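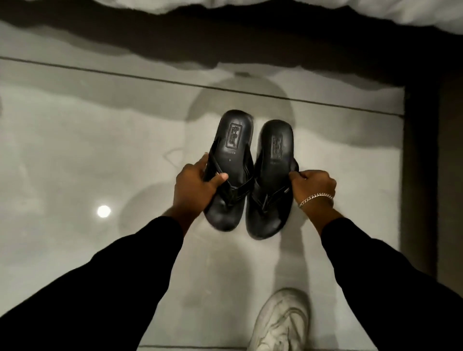
Black flip-flops with a Y-shaped strap, held just off the tile.

How to Keep a Summer's Worth of Sandals Alive

2018-09-13

Sandal season is winding down at my house, and this is my favorite weekend job of the whole year. I know, I know. But there is something so satisfying about taking a pile of gritty, sunscreen-smeared footwear and turning it into a tidy box that's ready for next June! My oldest pair has been through seven summers and one very muddy music festival, and it still goes to the beach with me.

I've been writing about shoe care on this site for a while now, and the post on winter boots from January is still the one I get the most mail about (2,992 words, sorry, I got carried away). This one is shorter, and you need almost nothing to get started.

What you'll need

A bucket or a deep sink
Mild dish soap
Baking soda
An old toothbrush and a softer brush, like a nail brush
Two or three rags you don't care about
White vinegar
A tube of flexible shoe glue, if anything is coming apart
A cardboard box and some plain paper

Step 1: Sort by material

Rubber and foam sandals can take a real bath. Leather can't, and neither can cork or suede. Fabric straps are somewhere in the middle. Make your piles before you run any water, and check mixed pairs twice – a rubber sole can have a leather footbed sitting on top of it, and that pair belongs in the leather pile.

Step 2: Knock off the dry dirt

Take everything outside and clap the soles together. Sand gets into the tread and into the little holes where the straps go through, and if you wet it first it turns to paste. Go around each strap hole with the dry toothbrush. A wooden toothpick is great for pebbles.

Step 3: Wash the rubber and foam pairs

Fill the bucket with lukewarm water and a squirt of dish soap. Please don't use hot water! Foam can shrink and warp, and once a sole has curled up at the toe I've never managed to get it flat again.

Let the sandals sit for ten minutes, then scrub the footbed from heel to toe. For the dark, slick patch where your foot sits, mix baking soda with just enough water to make a paste, spread it on, and leave it for fifteen minutes before you scrub. Then rinse, and rinse again. Leftover soap makes a footbed slippery, and you'll find that out on somebody's pool steps.

Don't forget the underside of the straps. It takes half a minute and it's where a lot of the smell lives.

Step 4: Wipe the leather and cork pairs

Wring out a rag until it's barely damp and wipe the straps, then the footbed. For smells, mix one part white vinegar with two parts water, dampen a clean corner of the rag, and go over the footbed lightly. The vinegar smell goes away as it dries. Once the leather is fully dry, rub in a small dab of conditioner. I've been using Pralletti balm for three years and a tin lasts forever, but whatever you already have for your boots is fine. Test it under a strap first, where a darker spot won't show.

Suede gets a dry brush and nothing else from me. I've ruined enough of it.

Step 5: Dry them slowly

Stand them on their sides in the shade with some air moving around them. A porch is perfect, and a bathroom with the fan running works too. Keep them away from heaters, car dashboards and direct sun. Rubber usually needs a few hours, fabric straps need overnight, and I give cork two full days.

Step 6: Check the straps

Now the fun part! Tug each strap gently and look at where it meets the sole. On flip-flops, the toe post is what usually goes first. Turn the sandal over and look at the plug underneath. If the plug is still whole but keeps popping through, the hole has stretched, and a rubber washer from the hardware store slipped over the plug will hold it nicely. Mine came from a mixed box by Roler that I bought to fix a faucet.

If the post itself is torn, I'd retire the pair. Glue on a toe post has never lasted more than an afternoon for me.

A sole that's peeling apart in layers is a much better patient. Clean out the gap, let it dry, rough up both sides with fine sandpaper, and spread a thin layer of glue on each. Follow the waiting time on the tube, then press hard and wrap the whole thing with rubber bands or stack books on it overnight.

My neighbor Birutė Jankauskaitė taught me to put a strip of baking paper around the glued part before the books go on. I had already glued one sandal to a cookbook by then, so the advice was very welcome.

Step 7: Pack them away

Stuff the straps of leather pairs lightly with paper so they hold their shape. Lay foam pairs flat, sole to sole, with nothing heavy on top – they'll remember every dent. I skip plastic bags completely and use a cardboard box with the lid on loosely. Write the contents on the side. Mine says "Drellholm" in big letters, which is the lake where we spend July, and the kids know exactly what's in it.

Put the box somewhere cool. Attics get too hot for glued soles, so mine goes on the bottom shelf of the hall closet.

A few questions from readers

Can they go in the washing machine? Fabric ones sometimes can, in a mesh bag on a cold, gentle cycle, if the label allows it. I still do mine by hand.

What about white straps that have gone yellow? Baking soda paste will lift the dirt, but yellowing from the sun is usually there for good.

Next up is the garden clogs, including a green Mockus pair with a split heel that I'm determined to save. If you've fixed a split like that, leave me a comment and tell me which glue you used!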